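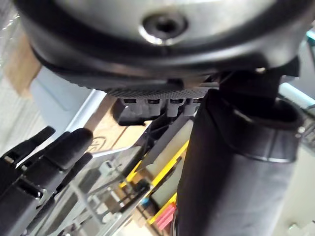 Lastommont reckons you can't run a hand demo for the public in under an hour of setup, and said so in the comments on my last page. Fair enough. Took us 70 minutes the first time. Down to 40 now with the order below, so here goes, written fast between sessions.

How to run a robot hand demo at an open day

Assumes you have one arm, one three-fingered hand with a camera at the wrist, one bench, and a room full of people who want to see it do something. We did ours at the Daltine open day in September. Doors at 10, so everything here counts back from that.

Before you leave the shop

Charge the laptop. Pack the spare wrist cable, the short one, it's the one that goes. Hex keys in a labelled bag, because somebody will borrow the loose ones. Print the run sheet, don't trust the wifi.

Write down your joint limits for the day and keep them lower than what you use at home. We run at a quarter speed for visitors. Looks slow to you, looks great to them.

1. Bench first

Put the bench where people can stand on two sides only. Back to a wall if you can. Tape line on the floor an arm's length past full reach - full reach, not where you think it will go. Measure with the arm stretched out and powered off.

Don't tidy too much. A hand picking one block off a bare white table looks like a trick. People at Daltine liked the bench best with normal workshop stuff on it, boxes and racks and parts. Just keep the stuff out of the path you are going to drive.

2. Power up and home

Estop in your hand before anything else. Press it, check it kills the arm, release, then home. Do this every session, even when you're running late. Home the arm, then open and close each finger on its own, slowly. Listen. A finger that clicks at home will stick in front of a crowd.

3. Camera check

Wrist view goes to the big screen. Check three things:
Fingers are in view when the hand is half closed.
The exposure is not jumping about. Shiny metal rims and glossy black parts are the usual culprits, so bring the hand in close to one and watch what happens.
The lag is something you can live with. If you can't, drop the resolution, nobody at the back will notice.

We did not lock the exposure for the first session and the picture went pale every time the hand went near something silver. Lock it.

4. Dry run

Run the whole routine once with no one in the room. Then once again with a helper standing where the visitors will stand, talking to you. You'll find out wich steps you can't do while talking. Cut those.

Ours was: reach in, look up under the part, stop, talk, back out. Then a pick with one of the Pavus foam blocks. Six minutes, tops.

5. With visitors

Say what it's about to do, then do it. Not the other way round.
Leave it still while you take questions.
Kids at the front, one adult per group of kids.
Let them see the wrist view and the real hand at the same time. Turn the screen if you have to.
If it drops the block say so and go again. It will drop the block.

Most asked question by a mile was how strong is it. Have an answer ready and have something squashy for it to squeeze. A bread roll works.

6. Pack down

Park pose, power off, cable out, fingers closed, cover on. In that order. Coil the wrist cable loose, no sharp bends. Note any fault while you still rememeber it. Ours was error 2373, a finger timeout, cleared with a re-home both times.

Things I'd change

Longer tape. Second marker for the whiteboard. The Bråten crew had a stool for small kids to stand on and I want one of those.

Will add the run sheet here once I've typed it up properly.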